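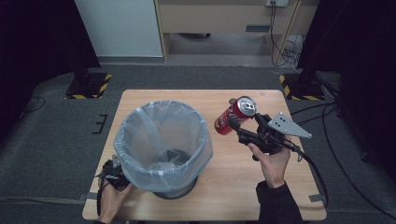

How do you keep a small trash can liner from sliding down inside the can?

Posted by sondbridge_kate in Home & Cleaning

OK so I have one of those round black wastebaskets, the office kind, and I use it for cans in our craft room. I fold the bag over the rim like a normal person and it looks great for maybe an hour. Then I drop a couple of soda cans in and the whole thing starts creeping down until the bag is a sad puddle at the bottom and there's old cola on the plastic. I've been buying the thin see-through bluish liners (the Kendum ones, 100 to a roll) because they're cheap and I can tell at a glance if somebody tossed a banana peel in with the recycling. Do I need thicker bags? Smaller bags? A different can??

Second thing while I'm here. The can sits on my work table when I'm sorting, and the table is plain light wood. Can marks keep showing up on it and there's also some pencil on there that I'd love to get off. Is there something safe for that?

3 people are following this

Replies

mudroom_mel

Your bag is too big! I did this for years. If there's a lot of extra plastic billowing down the sides, there's nothing holding it tight at the rim and any weight at all pulls it in. Gather up the slack on one side, twist it, tie a little knot in it so the opening is snug, and then fold it over. Takes maybe 30 seconds once you get the hang of it. Also push the bag all the way down to the bottom BEFORE you fold the top over, and squeeze the air out, otherwise the first can that goes in does the pushing for you.

Oh, and empty the cans properly. I turn mine upside down in the sink with the tab end down and go make coffee, and then they go in the bin. There's always a swallow left in there, especially with cola, and it gets so sticky.
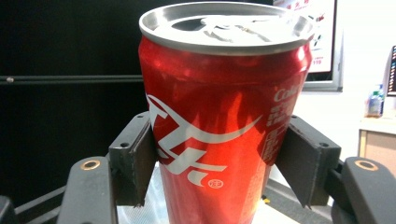 If you save them for the deposit don't crush them, by the way. The machine at our Demstead store spits out anything it can't scan, and I once stood there with more than 221 cans and had to take a bunch home again. I was so mad.

gus_in_surdu

big rubber band around the outside. done

pinetop

Mel's knot trick works fine so I'll stick to the table. For pencil on wood, try a clean white eraser first, the soft kind, and go lightly along the grain. Don't reach for the pink ones, I got a pink smear on a shelf that way and it was worse than the pencil. If there's still a gray shadow, a barely damp cloth with one drop of dish soap, then dry it right away. I'd skip the magic sponge things on anything with a shine to it, they're basically very fine sandpaper and you'll end up with a dull patch.

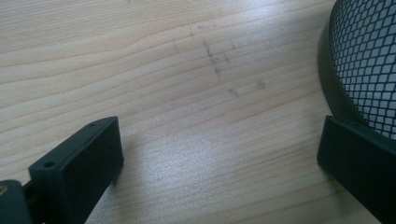

Faint pencil marks on light wood, the kind I'd try an eraser on first.

For the rings from the cans, same damp cloth if they're just sticky. If they're white and hazy that's moisture in the finish and I don't have a great answer, sorry. I put a cork tray under mine back in April and quit worrying about it.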